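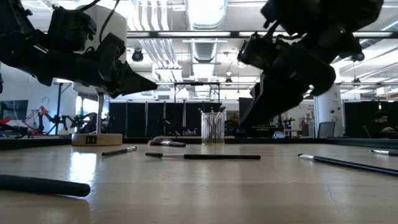

# Drovero 808 two-arm bench kit: brushes and cup

The Drovero 808 is a pair of tabletop manipulators sold by Cirnari as a kit: two arms, mounts, grippers, a controller and a Vovov software license. This gallery page covers the brush task, one of the standard demonstrations in the kit's task library. Text and setup by Kenta Iwasaki, applications, Cirnari. Last revised 3 August 2023.

**Both arms over the table, brushes laid out, glass cup toward the back.** Right arm low with the broad-finger gripper, left arm higher with a pointed finger.

## Task definition

Makeup brushes lie on an open tabletop. The arms pick them up one at a time and stand them handle-up in a clear cup. A run ends when the table is clear of brushes, when the operator stops it, or when the time limit in the task file expires.

The task file allows the cup to hold brushes and pencils at the start. A filled cup is the harder condition. Handles already in the cup lean in different directions, and the insertion planner has to find a gap between them. An empty cup can be selected for first-day setup and is the default in the quick-start guide.

Either arm may pick. The software assigns a brush to the arm with the shorter path unless the two paths cross, in which case the right arm has priority. Priority can be swapped in the configuration menu. Handovers are off by default. With handovers on, an arm that picks a brush by the wrong end can pass it across to be regripped, at a cost in cycle time.

## Notes on the objects

**Spoolie.** Long matte handle, bristled spiral head. The spiral reads as clutter to the depth filter at low resolution. Use the fine setting. Grip on the handle only.

**Fluffy brush.** The head is wider than the handle and lifts one end off the table, so the handle sits at a shallow angle. The gripper has to match that angle or the brush rolls on contact. Allow a slower approach over the last part of the descent.

**Slim brushes with silver ferrules.** The ferrule is the main source of false depth readings. It reflects ceiling lights and the gripper itself. The pick point is set on the black part of the handle, well back from the metal.

**Thick handles.** Anything close to the maximum gripper opening should be approached square to its axis. Objects near the table edge are flagged for confirmation before a pick, and the operator can skip them.

**Glass cup.** Clear glass returns little usable depth data. The cup position is entered at setup by touching the rim with a fingertip at three points. If the cup is bumped, touch it off again. The software doesn't track it during a run. An opaque cup may be used, and the rim can then be found by camera.

## Table surface

The kit is specified for a flat, rigid top. Color is not critical, but finish is. A glossy light top produces bright streaks under fluorescent tubes, and a black handle lying across a streak can be split into two objects by the segmenter. Three remedies, in the order we suggest trying them:

1. Lower the exposure until the streaks stop clipping. Black handles keep enough contrast against a tan or beige top at fairly low settings.
2. Turn on the glare mask in the Vovov camera menu. It excludes fixed highlights recorded from a bare table.
3. Cover the top with a matte mat. The mat needs to be taped at the corners, or the fingers will drag it.

Fine cracks and scratches are also recorded by the bare-table scan and then ignored. Repeat the scan after moving the table or changing the lamps.

## Fingers

Finger sets are made by Hoshino and attach with two screws each. Sets can be mixed between the arms.

- **Broad.** General-purpose. Large contact patch, good hold on round handles, poor access to a crowded cup.
- **Pointed.** For thin parts and tight spaces. Less grip area, so the load limit is lower. Also useful for separating two handles that lie against each other.

Changing fingers changes the tool length. The controller asks for the set on each arm at power-up and won't enable motion until both fields are filled. A wrong entry shows up as fingertips that stop short of the table or press into it. We have had this reported as a calibration fault several times since May, and in each case the finger field was wrong.

The pads are a wear item. For brush handles, replace them when the surface is visibly polished. Lacquered handles polish pads faster than bare wood or matte plastic.

## Specifications

| Item | Value |
|---|---|
| Model | Drovero 808 |
| Arms per kit | 2 |
| Joints per arm | 6, plus gripper |
| Reach | 600 mm |
| Payload, broad fingers | 500 g |
| Payload, pointed fingers | See finger sheet |
| Arm placement | Opposite sides of the table |
| Software | Vovov, one workstation license |

Reach is measured from the base axis to the gripper flange, without fingers. Payload is measured at full reach and includes whatever the gripper is holding but excludes the gripper.

## Placement and surroundings

The arms stand on opposite sides of the table so that their work areas overlap in the middle. Put the cup inside the overlap. A cup toward the back edge leaves the front clear for loose items and keeps standing handles out of the sweep of the elbows.

An open room with other equipment and people working nearby is acceptable, subject to the site's own risk assessment. People should stay outside the reach of both arms while motion is enabled. Dark curtains or panels behind the table help any camera that looks across it: movement in the background is the most common cause of dropped frames in the object tracker.

Cables are routed along the outside of the arm links and held with clips. Leave slack at the wrist. A cable that is tight at full wrist rotation will pull the camera bracket out of alignment long before it breaks.

## Known limits

- Two brushes lying directly on top of one another are treated as a single object. Separate them by hand, or use the nudge routine with pointed fingers.
- Brushes lying with the head beyond the table edge are skipped.
- Brush heads deform. The software models them as rigid and keeps a clearance around them, so a large head may be refused at a cup that has room for it.
- The arms don't sense the weight of a single brush reliably. A missed pick is detected from finger position. Very thin handles can fall below the detection threshold and be logged as misses when the brush is in fact held.
- Insertion depth is fixed per cup. If a brush lands on another brush, the gripper opens at the point of contact and the handle may stand higher than its neighbors.

## Supplied and not supplied

Supplied: both arms, clamps, one broad finger set per arm, controller, emergency stop, cables, software license, printed setup guide.

Optional: pointed finger set, wrist camera with bracket, spare pads, matte mat.

Not supplied: table, workstation, brushes, cup. The task file accepts ordinary brushes from any maker. Handle length should be at least twice the depth of the cup, or the fingers will contact the rim on release.

Files for the brush task are in the library under *tabletop / brushes*. Existing 808 owners can load them without a new license. Send setup questions to applications with the controller log attached, and state which fingers are fitted on which arm.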